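Wadholm Housing Trust – Maintenance Planner (permanent, full time)

Reference: 2091
Closing date: 18 October 2021
Reports to: Birsen Toprak, Head of Property Services

About the post

Wadholm manages 2,091 rented homes across three districts, together with 30 communal blocks. The planner schedules day-to-day repairs, allocates jobs to trades staff and contractors, and keeps the repairs record up to date. The post is office based, with occasional site visits. It does not carry line management duties.

Main duties

Receive repair requests from the contact team and assign a priority in line with the published repairs policy.

Prepare the daily work schedule for directly employed plumbers, joiners and electricians. The team completes about 200 jobs in a normal week.

Raise orders with contractors up to a value of £1,000. Orders above this limit are passed to the contracts officer for approval.

Check completed job sheets against the order – materials, hours and any follow-on work – and return incomplete sheets to the operative.

Rearrange appointments where access has not been given, and record each attempt.

Supply monthly figures on overdue repairs to the Head of Property Services. 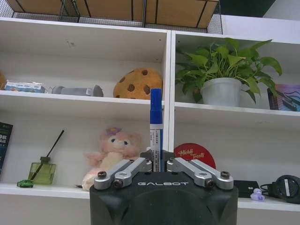

Person specification

Essential: experience of scheduling work for a mobile workforce; accurate data entry; working knowledge of spreadsheets; clear written English. Applicants should be able to read a simple schedule of rates.

Desirable: experience in social housing; knowledge of gas and electrical inspection cycles; a full driving licence.

Terms

37 hours per week, between 8 am and 6 pm. Annual leave is 25 days plus bank holidays. The probation period is six months. The successful applicant will join the out-of-hours telephone rota from February – one week in six, paid as an additional allowance.

How to apply

Send a completed application form, quoting the reference, to the recruitment desk. CVs without a form will not be considered. Questions on the duties of the post may be put to Tanvir Dewan, Senior Planner, through the main switchboard. Shortlisted applicants will be asked to complete a 30-minute scheduling exercise before interview.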